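Stand: 2019-09-15. Wer eine Frage hat, die unten schon beantwortet ist, bekommt im Forum einen Link auf diese Seite und sonst nichts.

# Benholm-Wiki: Häufige Fragen

## Zur Serie

### Was ist »Benholm« überhaupt?

Eine Superheldenserie in 57 Heften, geschrieben und größtenteils auch gezeichnet von Guoqing Long, erschienen im Verlag Baltiston. Die Handlung spielt in der Hafenstadt Clelaseo, in der es ungefähr so viele maskierte Rächer gibt wie Parkplätze, nämlich zu wenige für den Bedarf und trotzdem stehen überall welche herum. Benholm ist der Nachname der Hauptfigur. Einen Vornamen hat sie bis Heft 31 nicht, und danach wünscht man sich, sie hätte weiterhin keinen.

### In welcher Reihenfolge soll ich lesen?

In der Reihenfolge der Nummern auf dem Umschlag. Es gibt Leute, die eine »chronologische« Lesart empfehlen, bei der man mit den Rückblenden aus Heft 17 anfängt und dann zwischen den Heften hin und her springt wie ein Eichhörnchen mit schlechtem Gedächtnis. Wir haben eine solche Liste im Wiki, weil sie jemand mit sehr viel Mühe erstellt hat. Zum Lesen der Serie taugt sie nur beim zweiten Durchgang.

Die beiden Sonderhefte (»Winterheft« und »Kong allein zu Haus«) kann man lesen, wann man will. Für die Haupthandlung sind sie ohne Belang, auch wenn das Winterheft so tut, als sei das anders.

### Wer oder was ist Kong?

Kein Affe. Die Frage kommt oft genug, dass wir sie einmal fett beantworten: **Kong ist kein Affe.** Kong ist ein pensionierter Schlosser mit einem hydraulischen rechten Arm, der anfangs als Gegenspieler eingeführt wird, dann ein paar Hefte lang als Leiche gilt und schließlich bei Benholm zur Untermiete wohnt. Warum er so heißt, wird nie erklärt. Es gibt dazu im Wiki eine eigene Seite mit Theorien, die inzwischen länger ist als der Artikel über ihn selbst.

### Ist Kong in Heft 17 gestorben oder nicht?

Nach Auffassung von Heft 17: ja, und zwar ausführlich. Nach Auffassung aller späteren Hefte: nein. Der Fluss, in den er fällt, ist auf der ersten Seite ein Kanal und auf der letzten ein Hafenbecken, man darf also annehmen, dass auch der Rest der Szene verhandelbar war. Im Wiki führen wir ihn unter »lebend« mit einer Fußnote. Die Fußnote ist das Ergebnis eines Streits, der einen ganzen März gedauert hat, bitte lasst sie stehen.

### Warum wechselt Benholms Umhang die Farbe?

Drei Erklärungen sind im Umlauf. Die erste: In der Druckerei war das Blau alle. Die zweite: Der Umhang spiegelt die moralische Verfassung der Figur. Die dritte steht auf der Leserbriefseite von Heft 31 und lautet vollständig: »Er hat mehrere.« Im Wiki gilt die dritte.

### Gibt es eine deutsche Gesamtausgabe?

Es gab eine angekündigte. Die Ankündigung war sehr schön gestaltet.

Erschienen sind auf Deutsch die Einzelhefte, dazu ein Sammelband mit dem Anfang der Serie. Ein zweiter Band hätte folgen sollen, und auf dem Rücken des ersten steht auch mutig eine »1«. Wer die Hefte sucht, ist auf Börsen und Flohmärkte angewiesen. Preise nennen wir hier keine, das führt jedes Mal zu Verstimmungen zwischen Leuten, die zu viel bezahlt haben, und Leuten, die das gern erwähnen.
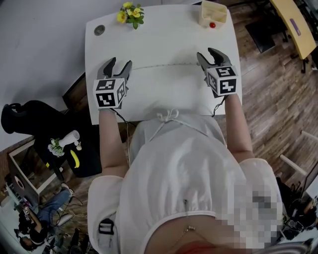 *Weiße Bluse, weißer Tisch, in jeder Hand ein Greifer*

### Stimmt es, dass ein Film geplant war?

Es wurde darüber geredet. Die Filmrechte werden in Fankreisen ungefähr so behandelt wie das Wetter: Alle haben eine Meinung, und ändern kann man daran nichts. Solange niemand eine nachlesbare Quelle hat, kommt zu diesem Thema nichts in die Artikel. »Mein Schwager kennt jemanden« ist keine Quelle, auch dann nicht, wenn der Schwager sehr seriös ist.

### Wie geht die Serie aus?

Das steht im Artikel zu Heft 57, ohne Spoilerwarnung, denn wer den Artikel über das letzte Heft öffnet, hat sich vermutlich etwas dabei gedacht. So viel vorweg: Die letzte Seite zeigt eine Tür, und ob sie auf- oder zugeht, ist seit Jahren Gegenstand einer Umfrage im Forum. Der Zwischenstand ändert sich jedes Mal, wenn einer der beiden Lager eine neue Vergrößerung der Türklinke hochlädt.

## Zum Mitschreiben

### Darf ich hier einfach Artikel ändern?

Ja, mit einem Benutzerkonto. Tippfehler kann man jederzeit verbessern, ohne irgendwen zu fragen. Bei größeren Umbauten bitte vorher auf die Diskussionsseite schreiben und ein paar Tage warten. Wenn keiner antwortet, gilt das als Zustimmung. Wenn drei Leute antworten, hat man meistens vier Meinungen, dann wartet man besser noch ein bisschen länger.

### Wie schreibe ich eine Inhaltsangabe?

Im Präsens, in ganzen Sätzen und ohne Ausrufezeichen. Die Inhaltsangabe sagt, was im Heft passiert. Was du darüber denkst, gehört ins Forum, wo man dir gern widersprechen wird.

Ein paar Dinge, die uns immer wieder unterkommen:

- Die Figuren heißen so, wie sie im Heft heißen. »Unser Held« ist kein Name, »der Kapuzentyp« auch nicht, es sei denn, es geht um den Kapuzentyp aus Heft 31, der wirklich so heißt.
- Kämpfe bitte knapp halten. »Die beiden kämpfen auf dem Dach der Fischhalle, Benholm gewinnt« reicht völlig. Wir hatten einmal eine Fassung, in der jeder Faustschlag einen eigenen Satz bekam, und die Lesezeit lag deutlich über der des Heftes.
- Lautmalereien werden nicht zitiert. »KRRAWUMM« ist kein Dialog.
- Rückblenden stehen dort, wo sie im Heft stehen.
- Traumsequenzen als Traumsequenzen kennzeichnen, auch wenn das die Spannung ruiniert. Die Spannung war ohnehin nie sehr groß, Benholm trägt in jedem Traum einen Bart.

### Wie lang darf so eine Inhaltsangabe sein?

Eine feste Grenze gibt es nicht. Wenn du beim Durchlesen deines eigenen Textes zwischendurch aufs Telefon schaust, ist er zu lang.

### Was ist mit Nebenfiguren, die nur einmal auftauchen?

Die kommen in die Sammelliste. Einen eigenen Artikel bekommt, wer in mindestens zwei Heften vorkommt und dabei etwas sagt. Die Taube auf der Fensterbank erfüllt die erste Bedingung mühelos und die zweite nicht. Es gibt sie trotzdem als Artikel - ein Altfall aus der Anfangszeit, an den sich keiner mehr herantraut, und mittlerweile ist er ziemlich gut.

### Darf ich eingescannte Seiten hochladen?

Nein. Einzelne Panels in kleiner Größe, wenn der Artikel ohne sie nicht zu verstehen ist, und immer mit Heftnummer und Seitenangabe. Ganze Seiten löschen wir, ganze Hefte erst recht, und zwar ohne vorher höflich zu fragen. Umschläge sind in Ordnung, pro Heft einer. Wer die Variante mit dem goldenen Rand besitzt: Glückwunsch. Wir glauben es auch ohne Foto.

### Wie zitiere ich eine Stelle richtig?

Heftnummer, Seite, Panel. Die Seiten werden ohne Werbung gezählt. Das ist bei den älteren Heften etwas mühsam, wo die Anzeige für den Baukasten manchmal mitten in einem Dialog sitzt und man einen Moment braucht, um zu merken, dass nicht Kong den Baukasten anpreist. Bei Doppelseiten wird die linke genannt.

### Mein Beitrag wurde zurückgesetzt. Warum?

In der Versionsgeschichte steht normalerweise ein Grund. Steht dort keiner, frag bitte auf der Diskussionsseite nach, in einem Ton, in dem du auch beim Bäcker nach einem Brötchen fragst. Häufige Gründe sind: abgeschriebener Klappentext, eigene Theorie als Tatsache verkauft, Kong als Affe bezeichnet.

### Zählt Fanfiction?

Als Zeitvertreib jederzeit, als Quelle nie. Es gibt einen eigenen Bereich dafür, gut ausgeschildert und deutlich besser besucht als der Rest des Wikis. Wir haben das zur Kenntnis genommen und arbeiten an unserer Haltung dazu.

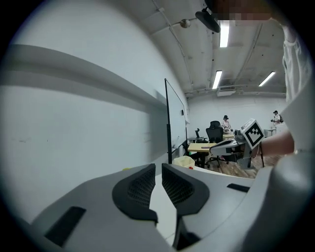
## Zum Wiki selbst

### Gehört ihr zum Verlag?

Nein. Baltiston hat mit dieser Seite nichts zu tun und hat auf unsere Anfragen bisher mit einer Eingangsbestätigung reagiert, die wir ausgedruckt haben. Beschwerden über fehlende Hefte, geknickte Ecken oder den Verlauf der Handlung ab Heft 31 können wir daher nur mitfühlend weglesen.

### Kann ich über euch Kontakt zu Guoqing Long bekommen?

Auch nein. Wir haben keine Adresse, und hätten wir eine, würden wir sie für uns behalten. Bitte schreibt auch keine offenen Briefe auf die Diskussionsseite des Autorenartikels. Die liest dort nur, wer gerade die Kategorien aufräumt.

### Warum heißt die Stadt mal »Clelaseo« und mal »Clelaséo«?

Der Akzent taucht in der ersten Hälfte der Serie gelegentlich auf Ortsschildern auf und verschwindet dann. Wir schreiben durchgehend ohne. Auf die Seite mit Akzent gibt es eine Weiterleitung, sodass auch die Traditionalisten ankommen.

### Ich habe einen Fehler in einem Heft gefunden. Wohin damit?

In die Rubrik »Pannen«, mit genauer Stellenangabe. Vorher bitte die Suche benutzen. Dass die Uhr am Zollturm zwei Stundenzeiger hat, wissen wir. Dass Benholm auf dem Umschlag von Heft 17 zwei linke Handschuhe trägt, wissen wir ebenfalls, und nein, auch der Kapuzentyp hat keine Erklärung dafür.

### Ich habe mein Passwort vergessen.

Unter dem Anmeldefeld steht ein Link, der eine neue Mail auslöst. Kommt keine, liegt sie im Spamordner. Liegt sie auch dort nicht, hast du dich damals wahrscheinlich mit der Adresse angemeldet, an die du jetzt nicht mehr denken möchtest. Probier die.

### Meine Frage steht hier nicht.

Dann ab ins Forum, Unterbereich »Sonstiges«. Geantwortet wird meistens am selben Abend, bei Fragen zur Tür auf der letzten Seite innerhalb von Minuten.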